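September, MacRitchie bench

Morning

In by 9 and the arm was still where I left it. Picked up the stale pose bug again. The short version, for when I read this back: the planner gets a turtle pose from the overhead view, starts the reach, and by the time the wrist is over the table the pose it is working from is old. Morven Buchanan thought it was the calibration. I thought so too until I put the two sets of timestamps next to each other.

Cikari, our camera node, stamps each frame when it is published. It should stamp it when it is captured. I logged both for one full reach and the gap was 159 ms. With the arm standing still that does no harm. With the arm moving, the transform lookup uses the joint angles from the wrong moment and the turtle slides along the table in the viewer. I had watched it slide like that all last week and put it down to noise. 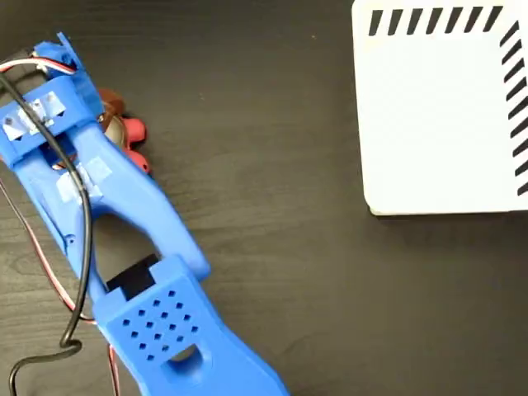
The fix was four lines plus a config flag. Capture time now goes through the whole chain, and Kestusel looks up the joint state at that time. I had to make the joint buffer longer because it only held a tenth of a second, so the lookup threw an error on nearly every frame. It took me an hour to find where the buffer length was set. It was in a launch file that I wrote.

Reran the reach with the viewer open. The pose stays put now. Committed it before touching anything else, which I don't always do.

Before lunch

Ran the pick task, turtle to white box, with the new timestamps. 16 runs, 9 good. Yesterday was worse, but yesterday I was also changing gains between runs, so I won't compare them.

The misses were nearly all the same kind. The approach lines up, the fingers are open, and the controller calls the approach done while the turtle is still out past the tips. Then it closes on nothing, lifts and goes over to the box as if it had something. It is a dull thing to watch that many times.

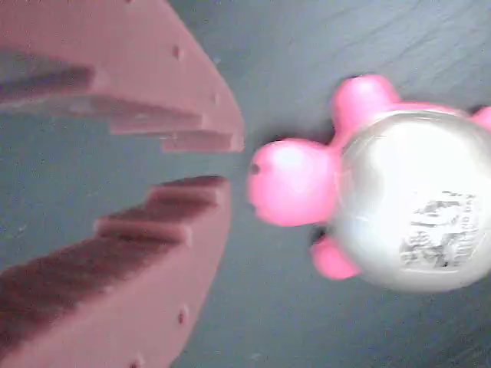 Gripper open, turtle just outside the fingertips.

Looked at the tolerance on the final approach. It was set in joint space, the same value for every joint, and a small error at the shoulder is a lot of distance at the fingertips. Changed it to a Cartesian check on the fingertip frame, 6 mm. Alistair Tennant asked why not tighter. I tried tighter, and the arm hunts back and forth and never settles, so 6 stays.

There is also the matter of the state machine not knowing whether it is holding anything. I added a check on gripper position after closing. If the fingers go all the way shut, the grasp failed and it goes back to the pre-grasp pose. It should have been there from the start.

After lunch

Moved on to the collision model for the white box. Up to now the planner has treated it as one solid block, which is fine for going around it and useless for putting anything into it. Built it again as a floor and four walls and loaded it in Kestusel. The first plan went straight through a wall. I had entered the wall thickness in millimeters and the file wants meters — my own note at the top of the file says so.

With the units fixed the plans go up and over. They are slower, and the elbow swings wider than I would like. I added a cost on elbow travel and that pulled it in some.

Segmentation had one bad habit too. The slots along the sides of the box let the dark table show through, and the mask came back in pieces whenever the threshold drifted. Closing the mask with a bigger kernel before fitting the outline took care of it. The fit no longer jumps when the arm leans into view on the left. I left the old version behind a flag in case Morven wants to compare them.

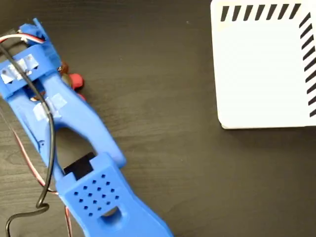
Late afternoon

Talked to Alistair about Zollesico, the replay tool. He wants it to load a run and let you scrub through joint states and frames together. At the moment it plays the frames by index and the joints by time, and they drift apart on long runs. Now that the capture stamps are right, it can use time for both. He said he would do the loader if I did the interface. I agreed, and then remembered how much I dislike doing interfaces.

We spent a while on where the start pose should be. I like the gripper low and central, between the turtle and the box, so the first move is short either way. He would park it high so that it keeps clear of the overhead view.

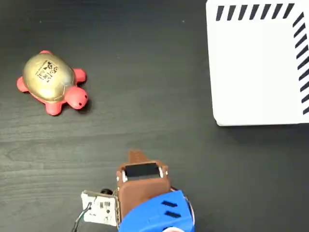
In the end we made it a parameter with my pose as the default. The reset routine reads it now, and so does the script that starts a batch. I found a third place with the old pose typed in by hand and took it out.

Did not get to a second full batch. The new tolerance and the held-object check both need one, with the gains left alone this time. Wrote the settings on the whiteboard so I can't talk myself into changing them overnight.

Tomorrow: full batch first, then the retry limit. Right now it will retry a failed grasp forever. Ask Morven if she still has the older logs, the ones from before the camera node was rewritten. I would like to know how long that gap has been there.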